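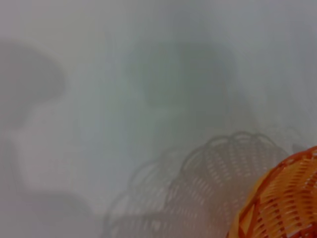
Organiser sa première sortie escalade en salle

Envie de grimper sans attendre les beaux jours ? Une salle de bloc, c'est le terrain rêvé pour débuter — pas de corde, pas de nœuds, et on essaie tout de suite !

1. Choisir la salle
À Grosville, le plus simple est de commencer chez Timen : 1225 m² de murs et un secteur entier réservé aux débutants (mon préféré, même après des années). La salle de Widthorpe est plus petite, mais elle compte environ 200 blocs, renouvelés chaque mois.

2. Réserver
Prenez votre créneau en ligne la veille. En février, pendant les vacances, visez plutôt l'ouverture. Les chaussons se louent à l'accueil ; prenez-les ajustés, sans avoir mal.

3. S'échauffer
Dix minutes, poignets et épaules surtout. Iresha Kanagaratnam, monitrice à Widthorpe, fait enchaîner trois traversées très faciles à ses groupes, et on arrive au premier bloc bien réveillé !

4. Grimper
Commencez par la couleur la plus facile. Poussez sur les jambes, gardez les bras tendus, et redescendez en désescalade dès que possible. En cas de chute : genoux souples, on roule sur le dos.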